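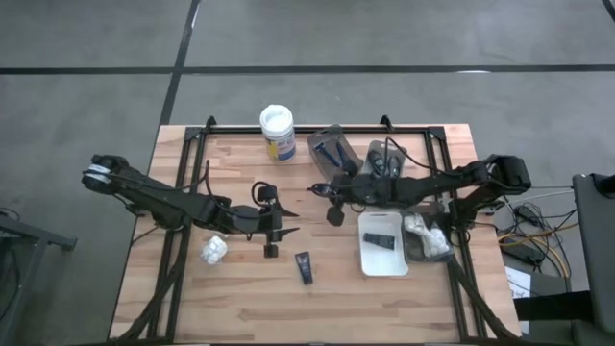 Two arms, one butcher-block table, and a bin each for most of the toiletries.

Monday, November 3, 2025

I have now read the Kornero good practice guide for tabletop robot work twice, once on the train to Ladby and once at home with a pencil. I still can't tell you what it wants me to do differently.

Some background for anyone who doesn't follow this stuff. Kornero put out the first version of the guide in May. It's meant for small outfits with light arms on ordinary tables, the kind of place that looks at the big industrial safety standards, sees the price and the page count, and shuts the browser tab. I'm all for somebody writing that guide. I had high hopes for it, which is probably why I'm so grumpy.

The sorting job in the photo is the sort of work it's aimed at. Razors, tubes, little wrapped bundles, grippers on both sides and some bins in the middle. Nothing in it weighs much. The worst the products could do to you is be annoying to pick up. So what would a sensible rule say about a table like this?

Kornero starts with the floor. There's a section on marking out, with recommended line widths and colours, and a clear margin of 800 mm on every side where a person might stand. Fine. I like lines on floors. But the guide never says what a line means. Do you stop at it, do you shout before you cross it, does the arm slow down when you do? A line that does nothing and stands for nothing is paint. I've worked in places where the lines were left over from whatever was in the room before, and people stepped over them all day with a cup of tea in hand, and every audit said "floor markings present" with a tick beside it.

Then look at what's lying on the floor to the right of that table. Black cables, white cables, yellowy-orange ones looping through, a power adapter in among them. I would bet good money that more people in this trade have been hurt by their own cables than by an arm light enough to go on a tabletop. Kornero gives cables one sentence, in an appendix, and the sentence is "Cables should be managed appropriately." Appropriately! You could drive a van through that. The Brophy checklist, which is older and uglier and looks as if it was typed in a hurry, at least says no loose cable where a foot might go and no power supply on the walking side. You can check that. You go and look, and it's either so or it isn't.

That's my main complaint with most of these documents. A rule ought to be something that two people can look at separately and agree whether it's been kept. "Appropriate", "suitable", "where practicable", "proportionate to the task". Go through the Kornero guide and cross out every line with one of those words in it and you're left with the floor markings and the contact details.

I did try to be fair. I took the section on workpieces, which is the longest, and read it with a table of bathroom stuff in mind.

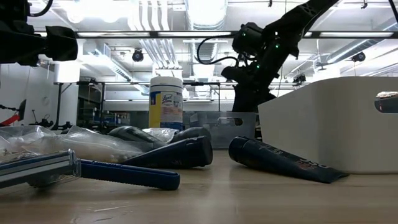 Razor, wrapped packet, squeeze tubes, wipes. Try writing one grip rule for that lot.

It says items should be "presented consistently". Well, yes. The two tubes in the middle there have their caps facing each other and their bodies pointing opposite ways. By the guide's wording, is that a failure? If you're running a fixed routine with taught positions, of course it is, and you'd want a tray or a jig. If the whole point is for the arms to cope with things as they come, lining everything up neatly would be cheating, and you'd learn nothing about how the job goes with real goods. The guide doesn't ask which one you're doing. It was plainly written by someone picturing identical metal blocks.

The clear bags are worse. Anyone who has tried to get a gripper or a camera to make sense of crinkled film under bright ceiling lights knows it's a pain. There's shine all over it, and the shine moves when the bag does. Kornero has a page and a half on lighting and it's all about brightness for the human operator. Reflection isn't mentioned. I looked for it in the index too.

And the razor. The one at the front has a clear cover over its head, and I think that deserves a rule of its own: blades covered, checked by a person before the item goes on the table, and checked again if it gets dropped. Short and dull, takes seconds. Brophy has something close under "sharp goods". Kornero has a risk matrix you fill in yourself, with likelihood down the side and harm along the top, and we all know how those get filled in. You decide what answer you'd like and then pick the numbers that get you there. I've done it. I did it at Ladby, in fact, and it was accepted without a question, and that's when I started to go off risk matrices.

There was an evening talk about the guide at the Hilton, so I went along. The slides claimed 745 sites had downloaded it. Downloaded, mind you. I've downloaded plenty of exercise plans. When somebody asked how many of those sites had changed anything as a result, the answer was that a survey was being considered. The sandwiches were decent.

What I'd want from a second version is quite small. Say what each line on the floor means. Give cables a proper section near the front. Split the workpiece advice in two, one half for fixed routines and one half for mixed goods. Put in a rule about where your hands go when there are two arms reaching over the same table, as the present text talks about "the robot" all the way through and never considers that the one you aren't watching might be the one that moves. And take out the matrix, or at least make people write a plain sentence next to every number saying why they chose it.

I've sent most of this to the feedback address. I got an automatic reply thanking me for my engagement and linking me to the guide.

Comments are open, and if your site does use the Kornero document and it made you move so much as an extension lead, I'd like to hear about it. I'll add a note to the bottom of this post if anyone writes in.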